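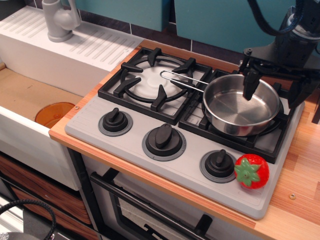
Tabrizi's view, by message before opening, is that the out-of-state title packets are bouncing on the odometer line and that the lien release has little to do with it. I had it down as the lien release. Went through the returned pile to settle it.

Notebook, title desk, January. Start 8:15.

Pulled the rejects for the Foulkes trade-ins first. Same pattern in all of them: the title was reassigned on the back, the reading was entered there, and then a second reading went on our application taken from the lot sheet. The lot sheet is filled in when the vehicle is moved to the back row, so the two figures differ by a few miles. The receiving county treats that as a discrepancy and sends the whole packet back. In one the title says 429 miles more than the application, which is a plain transcription error (two digits swapped and one dropped). Tabrizi is right on these.

The Sasell packets are a different problem. Readings agree. The lien release is a photocopy with the lender's stamp, and the clerk wants either the original or an electronic release already showing on the record. Phoned the lender's title department, 20 minutes on hold, then told that originals go out by regular mail to the address of the borrower, not to us. So the customer has it, or had it. Cáceres is writing to each of them. Wording for the letter is in the shared folder under "release - original needed". Do not use the older one, it still gives the previous fee.

Changes from today, for trial until the end of the month:

Odometer reading is copied from the title assignment onto the application. Lot sheet is no longer a source for anything that leaves the building.
Second person reads both figures aloud and initials the checklist. Gwilliam or Phillips, whoever is at the counter.
VIN is checked against the plate on the dash and the title, all 17 characters. Photograph of the plate stays in the job folder.
No packet goes out with a photocopied release. If the customer insists, note it and hold.

11:40. Ran the new checklist on 3 packets waiting for the courier. Two clean. The third had the seller's signature in the buyer's box, struck out and signed again next to it. Most states will not take a title with a strikeout in the assignment. Asked Karpenko, who has had one accepted with an affidavit of correction but would not count on it. Held it and requested a duplicate title from the seller.

Temp tags: the printer at the Prustthorpe office is printing the expiration date low, so the bottom of the numerals runs into the border. Reseated the tray, no change. Changed the paper setting from letter to tag stock and the date moved up to where it belongs. Somebody should check whether it resets overnight.

Duveck export. Over 100 records came across with the county field blank. All of them have a mailing address different from the garaging address - looks like the import takes county from the first and drops it if the two disagree. Fee calculation then falls back to the state minimum and undercharges. Filled in by hand for anything due this week. The rest can wait until Duveck answer the ticket.

To do: duplicate title form for the held packet. Ask Foulkes to stop writing mileage on the title envelope. Order more tag stock, the open box is the last one.

Stopped 4:50. Returned pile is refiled by reason, odometer in front, release behind it, everything else in the tray marked Karpenko.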